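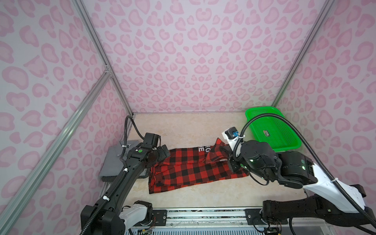
The Fokmont cell with a plaid shirt between its grippers and a folding board standing by on the left.

I have a chair in my bedroom that hasn't been sat on since April, because it's where the clean laundry lives. So when Fokmont offered me a few days with its two-armed folding cell, I said yes before I'd even asked what it cost. (We'll get to that. Brace yourself.)

The cell comes as a kit: two arms on a metal rail, an aluminum frame, three wall panels and a work surface. You pick the wall pattern when you order, and the one I used came in pink leopard spots on lavender, which I loved way more than I expected to! The software is called Sisadora, and it runs from a laptop you supply yourself.

Setup was the part I dreaded. Kiros Jemal from Fokmont's support desk stayed on the phone with me through the whole thing, and even so it ate most of a morning. The cable clips are fiddly, and the manual has you attach them before you know how far the arms will swing. Put them on last. Trust me.

Then you feed it shirts. I tried 14 on the first day, starting with plain tees and working up to the big buffalo-check flannel type, and the flannels are where it gets fun to watch. One arm keeps hold of the fabric near an edge while the other pinches up a flap and sort of thinks about it. It's slow. A tee took four minutes, and a flannel took long enough that I made coffee and drank it. But the folds were neat, neater than mine, and I only had to rescue one sleeve.

I called Tsehay Endale, who runs a small wash-and-fold shop and has had the same kit for a while. She likes it for the end of the day, when her hands are done. She also told me to skip the Yeo gripper pads sold as an add-on and stick with the standard ones, and after trying both I'm with her.

Now, money. You can rent the cell for $374 a month, with service included, or buy it outright for $3000 plus shipping. Urnex, the only dealer near me, will take a returned kit within the first month if you keep the crates. For one person with one chair full of shirts, that's silly. For a shop like Tsehay's, I'd rent it and see how it does with your own flannels.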